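Two Grippers Walk Up to a Ball Dispenser
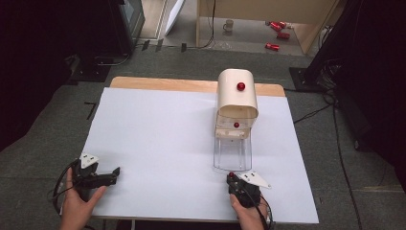

The question we were given in July sounded simple enough to answer before lunch. Should the Stotier handhelds replace the Gremus pair we have been using for hand-guided demonstrations, yes or no? Bahman Karimi wrote it on a sticky note and put it on my keyboard. The note has since lost its stick and I have lost some of my confidence, but there is an answer of sorts, and the newsletter needed a page filled.

For anyone who works upstairs and has only heard the clicking: a handheld gripper is the end of a robot arm without the arm. A person holds one in each hand and does a task with them, the motion gets recorded, and later a real arm tries to learn from it. The person doing this looks like someone eating a very formal crab dinner. You get used to it after 20 takes or so, and after that you start reaching for your coffee with the jaws.

Our test task was the ball dispenser. It's a toy with a clear container, a rounded cream lid and a red knob on the front, and it comes with little red balls that are exactly the wrong size for everything. You pick up a ball, bring it to the container, let go, and go back for the next one. A toddler would be bored. A pair of parallel jaws finds it quite absorbing, mainly because a hard round ball has very little to hold on to and every wish to leave.

We did 600 takes altogether, split evenly between the two pairs, with the same ball and the same white paper over the table. The paper was Custódio Magalhães's idea. He was tired of the wood grain showing up in the recordings and he was right to be, though he has mentioned being right more often than the subject really calls for.

First, the Gremus. These are the old ones and everybody knows their ways. The trigger is stiff, the jaws close a hair off center, and the left one squeaks. Against that, the pads are soft and a bit worn, and they hold the ball wherever you happen to catch it. Over its half of the takes, the Gremus pair dropped the ball 9 times. Most of those were mine, and most of mine came after four in the afternoon.

The Stotiers are much nicer to pick up. They weigh less, the trigger has a light, even pull, and the jaws meet where you think they will. I liked them right away and said so out loud, which was a mistake, as Bahman writes down anything said out loud. Then we started on the balls. The factory pads are smooth and fairly firm, and if you pinch a ball anywhere but dead center it shoots out sideways like a watermelon seed. We lost one under the equipment rack on the second take and had to send in a yardstick.

So we changed the pads. Modise sells a softer set that fits with a little filing (they say no filing, but they have not met our file), and with those on, the Stotiers settled down a good deal. I'd call them level with the Gremus for holding and clearly ahead for aiming. The filing took most of a morning and I would like that remembered at budget time.

Now the cables. I had hoped to get through this without the cables. Both pairs are wired, and two wired grippers on one table will braid themselves if you so much as cross your wrists. The Stotier cable leaves the body at a slightly better angle, so it loops below the hand and mostly stays out of the way. The Gremus cable comes out pointing at your elbow and stays interested in it all day. Custódio tried running one set over his shoulder and around his back, and did two very good takes before he stood up.

The controller turned out to matter more than either of us expected. We ran both pairs through the Lanar box, and it treats them differently. With the Gremus, jaw position comes through steady but late, a small lag you can see if you play the recording slowly. The Stotier signal is prompt but jumps around when the trigger is barely touched, so a gripper at rest looks as if it's shivering. Lanar has a filter setting for this. It is on the third page of a menu whose first two pages are about the fan.

We settled on the light filter for the Stotiers and left the Gremus alone. Bahman has the settings saved under a sensible name and I have them saved under a different one, so please ask him.

Where that leaves us: the Stotiers with Modise pads go on the main table from now on, for anything small or round or that needs placing neatly. The Gremus pair stays set up for longer sessions with bags and cloth, where a stiff trigger is less of a bother and soft old pads are a help. If your project needs a pair, put your name on the sheet by the door and say which. "Either" is fine. "The good ones" is going to start an argument.

Next up is the knob. So far we have only been feeding balls in, and turning a glossy red knob with two flat fingers is another matter. I tried it a few times at the end of the last session, with each pair, and would prefer to talk about it next month. Spare pads are in the top drawer, filed ones on the left.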